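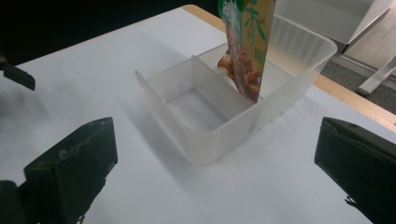

**Front Office & Supplies — Troubleshooting Log**

**Ticket:** Divided bin, divider won't stay put
**Item:** Calla long bin, frosted, with crosswise divider
**Bought from:** Stostik
**Opened:** October 19, 2019
**Status:** Open, and I expect it to stay that way for a while

### Problem as reported

The divider in the long Calla bin walks. Load one side and leave the other side light, and by the end of the afternoon the panel has crept toward the light side. Small stuff then gets under the bottom edge and ends up mixed, so the labels on the shelf mean nothing. Two people have complained. One says it is the bin, the other says it is whoever fills the bin.

I was asked to "confirm the fix." I don't think there is a fix yet. There is a bin on the white table with the divider standing in it, and a divider will stand in almost anything until you ask it to hold something back.

### What the seller says

Stostik's first answer was that the divider "seats automatically." I asked what it seats into. The side walls have fine vertical ribs, and as far as I can tell those are the whole system. The second answer was that the ribs are "designed to grip." Maybe. They feel to me like ribs that would be on the bin whether it came with a divider or not.

The third answer was a link to the page for the Iturra bin, a different product at a higher price. I have not counted that as support.

### Tried so far

1. **Took the divider out, turned it around, put it back.** No difference. The card in the box says either way is fine, and for once I agree with the card.

2. **Washed the bin and the divider in warm water with a little soap, dried both overnight.** Suggested by Stostik on the theory that there was mold release or dust on the plastic. It slid a bit less the first morning and the same as ever by lunch. I would not call that a result.

3. **Loaded the far side only, 700 grams of binder clips in bags.** Near side left empty. The panel leaned first, then moved. It moved at the bottom before the top, which makes me think the bottom edge has nothing to push against. The floor in the near compartment is flat, no channel or lip that I can find with a fingernail.

4. **Same load, bin tapped against the table leg 12 times.** Not scientific. It is what happens to the thing when somebody pulls it off a shelf in a hurry, though. Divider ended up well out of square.

5. **Strip of removable putty along the bottom edge.** Holds. It also looks like putty, picks up lint, and would have to be redone every time we clean. Logged as a workaround only. Please don't close the ticket on it.

6. **Swapped in the panel from a Pesley bin.** Too narrow, fell over. Somebody had written in the margin of the old log that the two are interchangeable. They are not, and I have crossed it out.

### Corner height

A second complaint got folded into this ticket: that the divider is "too tall" because its upper corner pokes up past the side of the bin. It does stick up a little at one end, a small raised tip above the rim. Whether that matters depends on whether you want to stack another bin on top. I don't know if the panel was made that way or just isn't fully down. I pushed on it. It didn't go any lower for me, but I wasn't going to lean on it hard enough to crack a panel we can't replace separately.

If stacking is the concern, open a new ticket. I'd like this one to be about sliding.

### Things I don't believe yet

- That the bin "settles in" with use. We've had ours since March and it has settled into being annoying.
- That heavier contents help. See item 3.
- That all the Calla bins do it. I have tested one. The others are on high shelves, full, and I haven't been given time to empty them.
- That the 90-day return window restarts with a "confirmed defect." Stostik said so by phone and has not put it in writing.

### Next steps

- Get one more bin down and repeat item 3 with the same clips — same bags too, please, don't rebag them.
- Ask Stostik for the return terms by email.
- Until then: divided bins hold large items only, roughly equal on both sides. No loose staples, no thumbtacks.
- Leave the test bin on the white table with the near side empty. If you need a bin, take one from the cabinet.

**Update, same day:** Stostik has marked their side "resolved." I replied asking what was resolved. Waiting on that.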